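Setting up the Brallevow in a staff kitchen

Section 4 covers a shared kitchen where people wash up between jobs and the Brallevow takes over loading and clearing. Read it with whoever looks after the kitchen now, as their day will change most. Allow 90 minutes for the first set-up.

1. Pull the dishwasher rack fully out before you start a load. The arms work over the rack from the front, and round items such as cylinders are held with both hands.

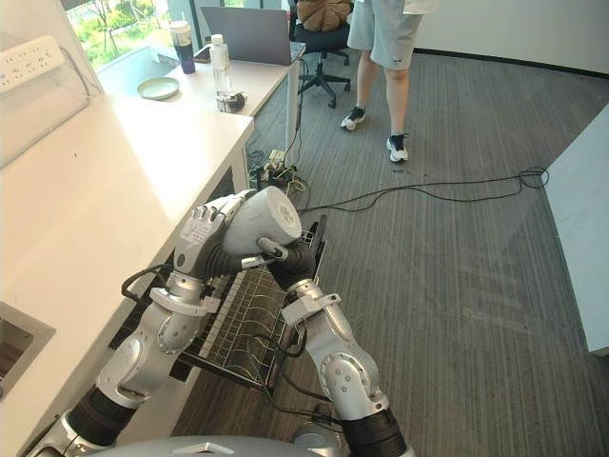 WORKING ALONGSIDE STAFF

2. Agree who is on kitchen duty. The job becomes one of checking: scrape plates, start the load, look at the rack, press Run. At our Drellach office this replaced a washing-up rota of 79 names.

3. Keep knives and glass for hand washing. Staff should put these

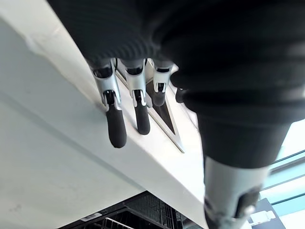 on the Hudec tray, which the Brallevow ignores, and wash them at the end of the shift.

Caution: Keep your own hands away from the fingers and thumb while the status light is green. Press Pause on the Vundis panel before you reach in, even to straighten one cup.

4. Clear the work surfaces of papers and keys. Set the reach limit to 300 mm past the counter edge. Staff who eat nearby should be told where the limit lies.

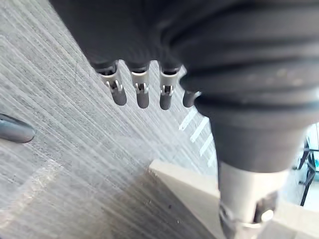

Delwyn Tamihana

Note on hours: Kitchen staff at Drellach kept the same hours after set-up. Time saved on loading went to stock orders and the lunch counter. Tell people this kind of thing before the first run, and write down who answers a stop alarm.

5. Check the rack for cables and move any that could catch on the tines. Plates left in the sink can wait for the next load.
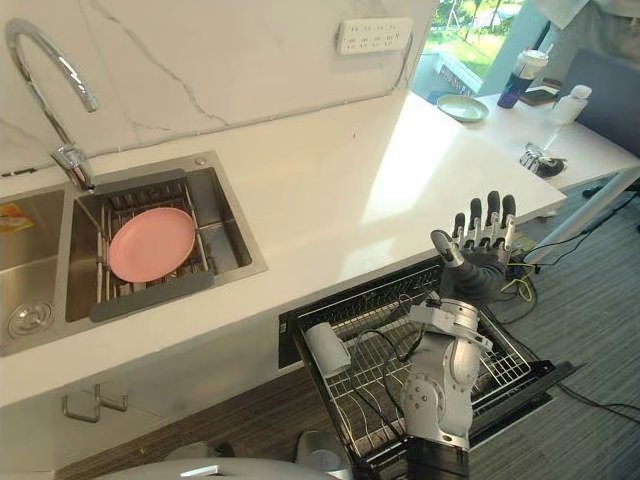 6. Press Run and stay in the room for the first load. If the arms stop, the panel shows code 142. Press Pause, clear the rack by hand and start again from step 1.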